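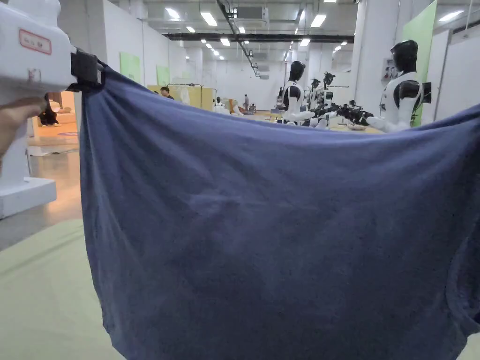 Laundry station walk-through, chore hall
Date: 02/11/2020
Filled in by: Vega Goicoechea
Form 461, second revision (the first one had no room for comments and I had a lot of comments)

1. Floor clear between stations: OK
Clear when I walked it. Please keep the orange cones off the walking line, I keep kicking them.

2. Mat flat, no curled corners: OK
Flat. I stood on each corner and bounced a bit, very scientific.

3. Hand-held grippers, jaws open and close fully: OK with comment
The jaws bite fine on a cotton tee, even at a corner where the cloth bunches up. Thin stuff is another story. I tried a pillowcase from the Mateos bundle and it slid out twice. Wipe the pads before every session, lint builds up on them!

4. Gripper housing, no cracks, label readable: OK
Unit 7 has a scuff near the grip but it's only cosmetic.

5. Emergency stops, each robot: ATTENTION
Pressed every one. All of them cut power, but one was slow to reset and I had to twist it pretty hard. Ticket 502 is open with Nodetow. Don't tape it, don't "help" it, just leave that robot parked till they've been.

6. Arm reach kept out of the walkway: OK
Fine at the dish station as long as the work surface stays where it is. If you move it, redo this line.

7. Loose clothing, lanyards, long hair: ATTENTION
Two lanyards today (one was mine, sorry). They go in the drawer before you pick up a gripper.

8. Ceiling lights working: OK
No flicker, and good enough to see a dark shirt by, which I can't say for my own laundry room.

9. Fold test, robot alone, person within reach of the stop: NOT PASSED
So, can it do the wash yet? Towels, yeah, more or less, if you hand them over already flat. T-shirts, no. It finds one corner, lifts, and then the rest of the shirt hangs there in a big soft heap and it can't decide which edge is the hem and which is the sleeve. I've got a lot of sympathy, I have mornings like that. The Givileo people want to call this one a partial pass. I'm not signing that while somebody still has to step in and find the second corner by hand.

10. Dish pick-up, same conditions: PARTIAL
Better than last January by a mile. Small round dishes are okay, stacked ones are still a gamble, so unbreakable only please.

Left to do: new pads from Nestidden, reset button fixed, then I'll rerun lines 3, 5 and 9.

Signed V. G.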